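4.2 Scene checking before planning

The planner in Fulosar takes a scene file and a written goal and returns a list of navigation and placement steps. In our first trials a large share of the failed plans had nothing to do with the planner itself. The scene files were at fault: a chair placed so that its collision shape overlapped a desk pedestal, a cushion floating a few millimetres above a mattress, or an object whose support surface was never recorded. We therefore added a checking stage, Midirgate, which runs once on each scene before any plan is requested.

Midirgate works in three passes. The first tests each pair of collision shapes for overlap and moves the lighter object along the shortest free direction. The second drops every loose object under gravity for 200 simulation steps and records the surface it settles on. The third builds a coarse floor map, inflates furniture by the radius of the base, and labels the regions that can be reached from the start pose. Scenes that fail any pass after 3 attempts are set aside and checked by hand.

Of the 1843 bedroom scenes in the Clevville set, 40 were set aside in this way. Most had a chair tucked under a desk. The visual mesh of a slatted chair has plenty of open space in it, but its default collision shape is a solid box, so the first pass would push the chair well out into the room and change the layout. Following a suggestion from Jozef De Graaf, we replaced the box with separate shapes for the seat, the backrest and each leg. This made the overlap test slower, though the extra time was small next to the cost of loading a scene.
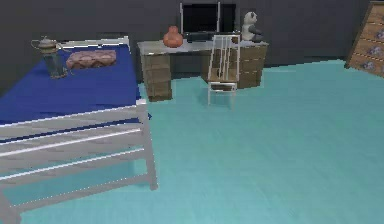 Figure 3. Simulated bedroom with a chair partly under the desk and loose objects on the bed and desktop.

Support labels needed a similar fix. A bed is stored as one asset, and the planner was treating the railing at the foot as a place where things could be put down. We now keep only faces that are close to level and wide enough for the object being placed. Desktops and mattresses pass this test — thin rails do not.

The floor map is left coarse on purpose. We tried a finer grid in May and found that path quality barely changed, while memory use grew enough to limit how many scenes could be run side by side. The version used for all results in Section 5 was frozen on Aug 3, 2024, and the same settings were kept for the Cárdenas scenes, which were not looked at while the checks were being tuned.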